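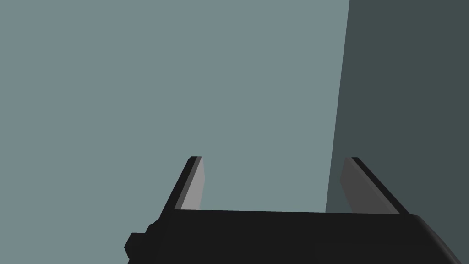

Sat 27 January

Sentencing tracker, courtroom desk. Spent the morning on the Ccori case file. The hearing was moved from 9:00 to 1:30, and the docket scraper only picked it up on its second pass. Filtuvow still reads the old calendar page first. I changed the order so the clerk's notice wins when the two disagree.

Checked the backlog from November. 231 entries in all, 186 with a sentence recorded. Of the rest, 32 are continued and the others have no disposition I can find. I will call the clerk's office Monday about those.

Two things to fix before the next hearing:

Custody credit is being added to the sentence when it should be subtracted. It only happens when the judge gives the term in months.

"Held without bail" and "bail revoked" go into the same field. They need to be separate. Reporters on the desk asked for this last year. 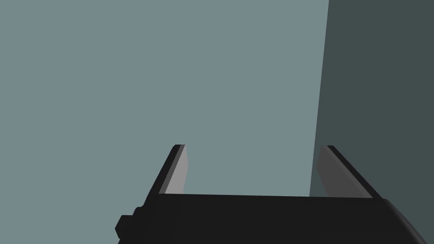
Fidelina Alvarado
Court data editor, Trelotel

Afternoon: split the bail field and reran the November batch. Nothing lost that I could see. Eugeniusz has the credit bug, he wrote that part. Left him the Isico transcript with the judge's wording marked on page 2.

Still don't know how to log a stayed sentence. For now it goes in notes.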